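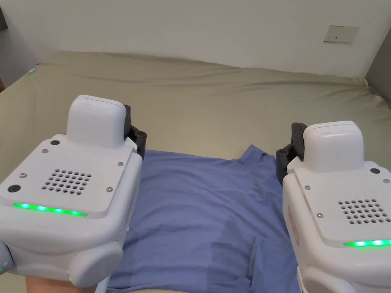

Yiran Peng says there's no way I do 10 days out of one small bag, and that I'll be buying socks by Thursday. Ok Yiran! Challenge accepted. Thread on packing light, from someone who used to check a suitcase for a weekend at my aunt's.

The trip: train to Golenar, a few nights there, then the bus over to Kovamero and whatever happens after that. It's May, so it'll be warm at lunch and freezing by the time you're walking home from dinner.

The bag is the Flotard, the 24 liter one. I've had it forever and one zipper pull is a paper clip now. It fits under a train seat and that's really all I ask of it.

Clothes first. Four T-shirts, one long sleeve, one sweater, two pairs of pants (wearing one), a rain shell. I know four sounds like nothing. I used to bring one for every day plus "dinner shirts" and I came home with half of them still folded, smelling like suitcase.

The thing that changed it for me was doing laundry in the sink. Wash at night, roll the shirt up in a towel, kneel on the towel like you're mad at it, hang it by the window. Thin shirts are usually fine by breakfast. Jeans are NOT fine by breakfast, ask me about Golenar last year.

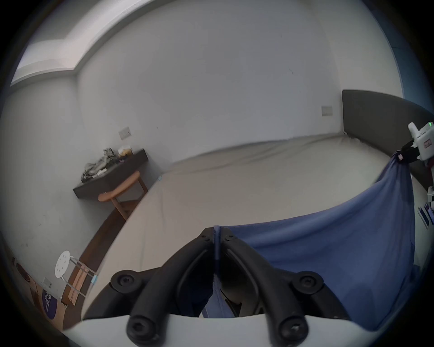

Blue is my travel color, apparently

Rolling vs folding, since somebody always asks. I roll the soft stuff and fold the sweater flat on top. I tried those squeeze-the-air-out bags once and all I got was a very dense brick of wrinkles.

Shoes are where I always blow it. This time it's the pair on my feet and some flat sandals and that's IT. Zeyu Xu wants me to bring "one nice pair" for the restaurant in Kovamero. Zeyu, we are eating soup at a counter.

Toiletries: I finally put my whole bathroom bag on the kitchen scale and it came to 497 grams, and most of that was a giant sunscreen I was never going to finish. Swapped it for a small one. Also dropped the second hairbrush (why did I have a second hairbrush).

Things I will not give up, don't even try: a real paperback, the good earplugs, a flat sink plug, and a tote that crumples up to nothing. The sink plug is the best thing I own. Half the places I've stayed had no stopper and you end up stuffing a sock in there.

Chargers. One brick, two cables, done. I keep them in an old glasses case so they don't tie themselves around my underwear - it has happened more than once.

Somebody asked about money for stuff I forget. I put 300 aside as the "fine, I'll just buy it" fund. Last trip I spent a little of it on an umbrella and the rest on pastries.

We're staying at a place called Su in Golenar, up a lot of stairs, no elevator. Zeyu is bringing the big roller bag anyway. I'm going to be very supportive from the top of the stairs.

Yiran just texted to ask what happens if I spill something on all four shirts. Then I guess I wear the sweater?? Still need to find my rain shell, I think it's in the car. More when we get to Golenar.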